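Swapping patches at Custarham

I got back from Custarham late on Saturday and I have now sorted everything out on the kitchen floor, so this is a write-up of what I took, what I came home with and what I'd do differently.

For anyone who hasn't been, Custarham is a small tabletop games weekend with a swap meet attached. The games are good, but a lot of us go mainly for the swaps. Pins used to be the big thing. Over the last couple of years it has moved towards woven patches, partly on cost and partly because patches don't stab you through your bag.

I had 49 patches made this time, all one design, a lighthouse with a dice for the lamp. The minimum order was lower than I expected. Fiona Purves had hers done at the same place but went for 300, on the grounds that the price per patch drops a lot. It does, but she still has most of a shoebox left and will be giving them away until she retires.

The proof took two goes. On the first one the border was merrowed in black and the sea had gone nearly purple. I asked for the thread numbers, picked a blue from their chart and the second proof was fine. If you are ordering for the first time, ask for a photo of a stitched sample and not only the drawing. The drawing tells you very little about how small lettering will come out. My town name was legible, just. I would leave it off next time.

Swapping started in the bar at ten and carried on all day between sessions. I don't keep strict rules about it. One for one is normal, and if somebody has made something in a very short run I'll offer two. Ruaridh Ogilvie had his Eminer set with him, four patches that fit together into a map, and he would only swap the whole set. I didn't have enough spare to make that fair so I bought him lunch and got the bottom left corner. I'm still after the other three.

The one I wanted most was the Galomero ferry patch. It's a joke about the MacBrayne boats, a little black and red funnel with a meeple leaning out of it being sick. Jeanie Morrison made 116 of them and had a list going before the doors opened. I was on the list. She had put mine aside in an envelope with my name spelled wrong, and I've kept the envelope too.

I played two proper games in the end. Galomero itself, which is a trading game with too many cubes, went on for most of the afternoon and I came last. Dayana Tamayo won it by a long way after buying up all the salt in the second round. I didn't see what she was doing until it was far too late to stop her.

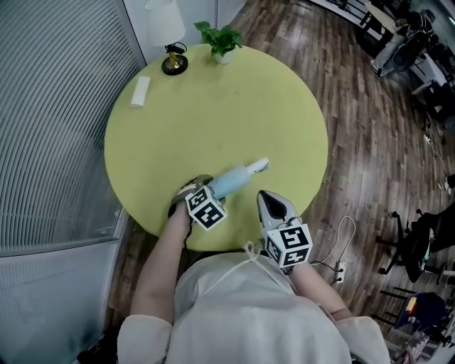
Harbour Lane Tabletop Club

Storage is the next problem. I had been keeping patches in a photo album with sticky pages, and that was a mistake, as the glue gets into the backing. I've now moved them to trading card sleeves in a ring binder. Anything wider than a playing card goes in the four-pocket pages at the back. Annag Semple sews hers on to a blanket and it looks great, but she can't wash it and she can't swap anything back off it.

I have eleven lighthouses left. If you were there and missed me, or you weren't there and would like one, leave a comment with what you've got. I'll post within the UK for the cost of a stamp. I'm not looking for pins at the moment, apart from the first Custarham one with the wrong year on it.

Next year's design will probably be a puffin. I've done a sketch and it looks like a duck, so there's work to do before February, when the order has to go in.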